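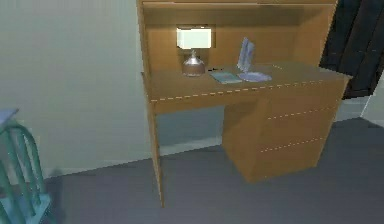
Notebook > Sim bench > Open day entries

Sunday, August 8, 2021

Open day at Trallamier. Ran the Dirneo simulator on the hall machine, Kravchuk planner on the second box. D. Kettler handled the talk, I ran the keyboard.

Desk scene used for all public runs. Task list: pick up the book, pick up the plate, open the top drawer. Lamp left lit; the shade is the brightest thing in the render and pulls the auto exposure down, so I fixed exposure by hand before the doors opened. Value is in the config, do not reset.

Drawer fronts have no handles in this model, only the seam lines. Sivden's handle grasp has nothing to close on. Switched to the suction tool for the drawer task. Four clean opens out of five. The miss was a bad seal near the seam, contact point too high on the front.

Book: fine. It lies at an angle to the desk edge, so the wrist yaw has to come from the pose estimate. Dörte had the old fixed yaw loaded for the first group and we restarted.

Plate: shallow rim, low clearance. Approach from the front edge works. Approach from the back clips the picture frame.

Scene load on the hall machine 6 s. Seed 3340 for every group.

Questions from visitors mostly on whether the same code drives the real arm. Same planner, different contact settings.

To do: add handles to the pedestal mesh, or a second version with them. Check collision shape on the chair. Send Dörte the config with yaw fixed.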